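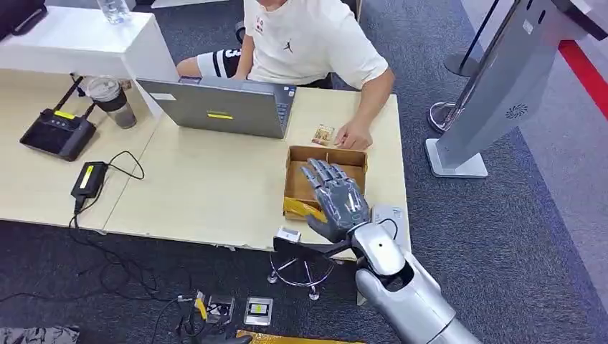

How often should a small shared office be checked for everyday hazards?
Once a month is enough for a quick walk-round, with a longer check twice a year and another whenever the furniture moves.

Flomance House, first floor: office safety checklist
Checked by: Deisy Palomino, with Enda Ní Bhriain
Date: 15/08/2026
Type: longer check
Marks used: OK / FIX / WATCH

Really pleased with this one! The floor is in far better shape than it was in December, and most of what follows is small stuff. Comments are under each item, so please read them even where it says OK.

1. Ways in and out

1.1 Main stairs clear from top to bottom — OK
Somebody has moved the umbrella stand off the landing. Thank you, it makes a huge difference.

1.2 Back stairs clear — FIX
Two flat-packed shelves from the Lins delivery are leaning on the wall at the turn. Kiros to move them to the store.

1.3 Fire doors close by themselves — WATCH
Kitchen door closes but doesn't always latch. Pulled to by hand for now. Hinge wants a look.

1.4 Exit signs lit — OK

2. Fire

2.1 Extinguishers in place, pins in, gauges in the green — OK
The one by room 191 has a new bracket and sits much better.

2.2 Call points not blocked — OK

2.3 Alarm test written in the book — FIX
Tests were done (we all heard them) but two weeks have no entry. Enda will ask at the front desk and get the dates in.

3. Desks and seating

3.1 Walkway behind chairs kept open — OK
New layout gives proper room to get past. Love it.

3.2 Chairs: castors, arms, gas lift — FIX
Checked 19, one sinks when you sit in it. Labelled and put in the store. Please don't rescue it again!

3.3 Screens and laptops at a sensible height — WATCH
Plenty of people work straight off a laptop all day. There are spare stands in the Memby cupboard, bottom shelf, free to anyone who asks. Wenjie Peng tried one for a week and has asked to keep it. 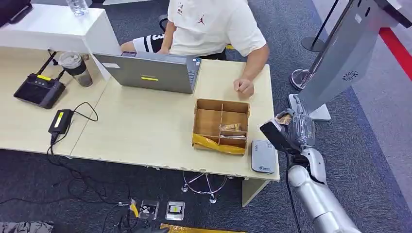
Laptop open on a light wood desk.

3.4 Desk edges and tops free of splinters and loose trim — OK

4. Electrics and cables

4.1 No extension lead plugged into another — FIX
Found one pair under the window desks. Separated on the day. A longer lead is on order from Grerero.

4.2 Plugs and leads free of damage — OK

4.3 Heaters and fans — WATCH
No personal heaters out at this time of year, but they'll be back. Anything brought from home needs to be looked at before it is plugged in. Mohammed-Awal Ametepe has the list.

4.4 Floor boxes shut when not in use — OK

5. Kitchen and store

5.1 Kettle and microwave clean, leads clear of the sink — OK
Sparkling. Whoever did the microwave, I salute you.

5.2 Store room: nothing stacked within 300 mm of the light fitting — FIX
Top row of archive boxes is too high. Bring down one layer.

5.3 Step stool steady, feet not worn — OK

6. First aid

6.1 Kit complete and in date — FIX
Eye wash is out of date and we're low on medium plasters. Order no. 321 has gone in.

6.2 First aider names on the notice board are right — WATCH
Still shows last year's sheet. New one printed, needs pinning up.

Still open from last time: kitchen door hinge (1.3).
Closed since last time: loose stair nosing, missing sign on the back stairs, dripping tap.

Please send fixes to Deisy as you finish them and she'll tick them off on the shared copy.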